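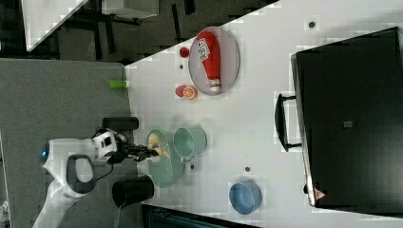

Fig. 4. Table during clearing: plates, cup, bowl and small food pieces before sorting.

4. Clearing and resetting the meal table

This section explains how to clear the Treloar table after a meal or a play meal, and how to set it again for the next group. It applies to the white top. For the pale wood top, please read section 5 first, as the cleaning is different.

One person can do all the steps. With two persons, one clears and the other one washes, and you should agree before who does which part. Please do not work from both sides of the table at the same time.

4.1 What you need

- one tray with a raised border
- one small box with lid, for the small pieces
- two cloths, one damp and one dry
- a bowl of warm water with a little dish soap
- a bag or bucket for real food waste
- the Fona storage crate, with its dividers in place

Put the tray on a chair or a side table near to you. If it stands on the meal table, it takes the space that you need for sorting.

4.2 Before you begin

1. Check that everybody has finished eating.
2. Push the chairs back from the table, so that their legs do not catch on the carpet when you pass.
3. If there is an oven or other heating appliance at the table, switch it off at the wall. Let it cool completely before you wipe near it.
4. Look at the floor along the table edge. Small round pieces roll easily and are hard to see on gray carpet.

CAUTION: An appliance with a warning triangle on its housing can stay hot after it is switched off. Do not lay cloths, plates or bottles on top of it. Take it by the handle only if its own manual says that the handle is meant for this.

4.3 Clearing the table

Work from the far end of the table toward yourself. In this way your sleeve does not pull the small pieces over the edge.

1. Bottles first. Take any bottle that lies on a plate, such as the red ketchup bottle in Fig. 4, and stand it upright. Close the cap by hand, even when it looks closed. If the bottle holds real sauce, wipe the neck and return it to the refrigerator. If it belongs to the play set, put it on the tray.

2. Small pieces second. Collect the round red pieces, the fruit slices and everything else that is smaller than a plate. Look also beside the rim of the oval plate, where pieces often come to rest. Put them in the small box.

3. Lift the food from the plates. Sort real food and play food now, and do not wait until the washing. A wet play piece and a wet piece of fruit look very similar in the sink.

4. Cups. Pick up first the cups that lie on their side. Empty the rest of the liquid into the water bowl or the sink, and then put the cups on the tray with the opening down.

5. Plates. Stack the big oval plate at the bottom and the round ones on top. Do not stack more than six.

6. Bowls. Take them last and put them next to the plates, not on them. The bowls of the Flusness series have a narrow foot and they slide on a wet plate.

7. Carry the tray with both hands. If it is too full, go two times.

NOTE: The full tray should not be heavier than 1000 g when children are carrying it. For adults there is no limit from our side.

4.4 Wiping the table

1. Go over the dry table with your open hand. You will feel crumbs that you do not see.
2. Look for small dark spots. Some are crumbs or drops, others can be marks in the surface. Try first with the damp cloth and light pressure.
3. If a spot does not go away, put one drop of dish soap on it, wait a short time and wipe again.
4. Wipe the complete table in long strokes, always in the direction of the long edge.
5. Wipe the edge too, and a little under it. Sauce likes to stay there.
6. Dry with the second cloth.

CAUTION: Do not use scouring powder, steel wool or bleach on the white top. The surface becomes dull and after this it takes stains much faster. This damage is not covered by the guarantee.

If the spot is still there after step 3, leave it and write it in the room book. A repair pen for white tops can be ordered under part number 57.

4.5 Washing the dishes

The colored plates, cups and bowls of the Flusness series may be washed by hand or in the upper basket of a dishwasher. Choose a short program with low heat. The lower basket is too near to the heating element in many machines and the oval plates can bend.

By hand, please wash in this order: cups, bowls, plates, and at the end whatever has touched ketchup or oil. Change the water when it becomes red. Old sauce water leaves a pink shadow on the light green pieces, and we have not found a good method to remove it afterwards.

Play food should not be put under water for a long time. Wipe it with the damp cloth and let it dry on a towel. Pieces of soft material must be pressed out well and need one night to dry.

4.6 Putting away

1. Check that all pieces are dry on both sides.
2. Put the plates upright in the wide part of the Fona crate.
3. Put the cups in the narrow part, one inside the other, two cups at most.
4. Put the bowls in the corner part.
5. Close the box with the small pieces and lay it flat on top.
6. Store the crate under 920 mm height if children shall take it out themselves.

Do not store open food in the same cupboard as the crate.

4.7 Setting the table again

The setting is free, but these distances have worked well for us with groups of four.

- From the edge of the table to the plate: 200 mm or a little less for small children.
- Cup: on the right above the plate, upright. For a left-handed person, on the left.
- Bowl: near the middle of the table, so that all can reach it.
- Bottles: standing, with closed cap, never at the corner.
- Appliance: at the end of the table where no one is sitting. Its cable must not cross the place where people walk.

Keep a free strip along the edge next to the walking side. A small cup that stands directly at the edge will fall when somebody passes with a bag.

4.8 If something is not right

A piece is missing after clearing.
Look under the rims of the plates and inside the cups, then under the chairs. If it is not found, do not let children under three years play on the floor before you have vacuumed.

The ketchup cap does not close.
Dried sauce sits in the thread. Hold the cap in warm water, clean it with a soft brush and try again.

The cups are sticky although they were washed.
Too much soap was used. Rinse with clear water and dry.

The plates smell after storing.
They were packed when still damp. Wash them again and leave the crate open until the next day.

The carpet has a red stain.
Take up the sauce with a spoon, from the outside to the middle. Then press with a damp cloth and do not rub. Repeat with clean water until the cloth stays clean.

4.9 Spare parts

Single plates, cups and bowls can be ordered from Gritdale, also in small quantity. Please give the color and the shape, for example "oval, gray" or "round, light green". The green tones were changed a little in August, so a new plate may look different beside an old one. If the same tone is important for you, write this on the order, and Darcy Vachon in our parts department will look if there is old stock.

For questions about the table surface please write to Keegan Mahuika and add a photo of the place taken in daylight.

Continue with section 5, Care of the pale wood top.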